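How I Clean My Bathroom Grout (Without Ruining My Knees)

Saturday, October 3, 2026

My grout was white when we moved in. By May it was the color of weak tea, and I'd stopped noticing until a friend's kid asked why our floor had brown lines on it. So I spent a good chunk of the summer trying stuff out, and I've landed on a method I like. It's cheap, it's slow, and it works on plain ceramic tile. If you have marble or any natural stone, please go look up something else, and keep vinegar far away from it!

What you need

Baking soda, 200 grams
Dish soap, a good squirt
Warm water, 200 ml to start
A stiff nylon brush with a narrow head
An old toothbrush for corners
A sponge and a couple of cotton cloths
2 buckets
Something soft to kneel on (I use a folded bath mat)

My brush is a Skoltard, the one with the angled handle, and I love it more than a person should love a brush. Any nylon one will do. Skip wire brushes, they chew up the grout and leave little gray marks on the tile.

Step 1: Sweep, then wipe

Get the hair and dust up first. I know, boring. But if you skip it you end up making hair paste, and I've done that, and I would rather not talk about it. Wipe the whole floor with plain warm water and let it dry.

Step 2: Mix the paste

Put the baking soda in a bowl, add the soap, then add water a little at a time. You won't need all of it. You want it like toothpaste – if it runs off the spoon, add more soda.

Step 3: Spread and wait

Push the paste into the lines with your finger or the back of a spoon. Do a patch you can reach without crawling, say four tiles across. Leave it alone for ten minutes and go have a coffee.

Step 4: Scrub

Short strokes, back and forth along the line. Let the brush do the job and don't lean on it with your whole weight (hello, sore shoulder). Use the toothbrush behind the toilet and along the tub. If a spot won't budge, put on fresh paste and come back to it later.

Step 5: Rinse, then rinse again

One bucket is for clean water and the other is for wringing out. Go over the patch with the sponge, wring it, go over it again, then dry with a cloth. Baking soda left in the lines dries to a chalky film, and you'll think you made things worse. Change the water as soon as it looks cloudy.

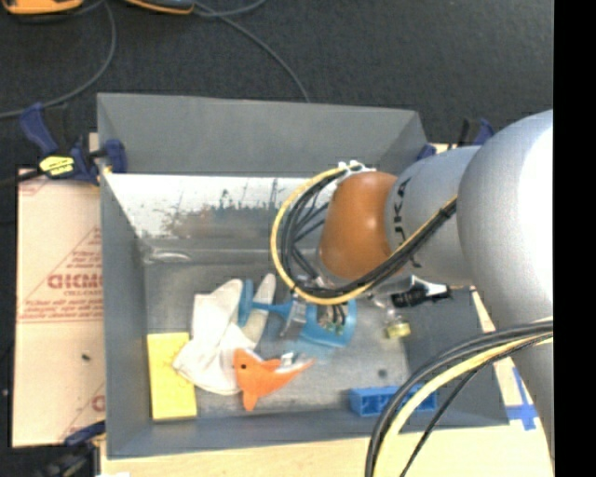 A yellow sponge and a crumpled white cloth.

Step 6: Seal it

Wait until the next day at least, longer if your bathroom stays damp. I used a Lundari sealer that goes on with a little roller, two thin coats, and wiped the extra off the tile before it got tacky. Follow the drying time on your own bottle, and keep the window open!

Keeping it that way

I run a dry cloth over the shower floor after the last person is done, and I do a quick scrub with soapy water every few weeks. Wash your cloths without fabric softener, by the way, or they just push water around. Next up is the kitchen backsplash, and that one has tomato sauce on it.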